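Rerkwood packing room – progress report to Bovier
2026-08-06
Prepared by Mimoza Perić

Weighing table

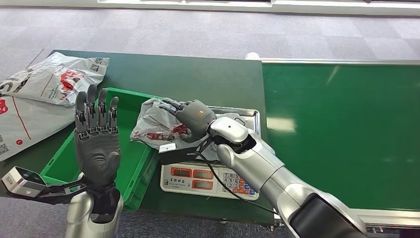 Spending to date
Of the 3000 granted in March, 1000 remains. The scale and the green crates are paid for. The Grgić invoice for mailing bags is still open – we expect to settle it this month.

Work done
Each bag is now weighed before it goes to the conveyor, and the weight is written on the day sheet. We have packed 200 orders this way.

Still to do
Labels for the Ollum orders, and a second table. Delivery takes 30 days.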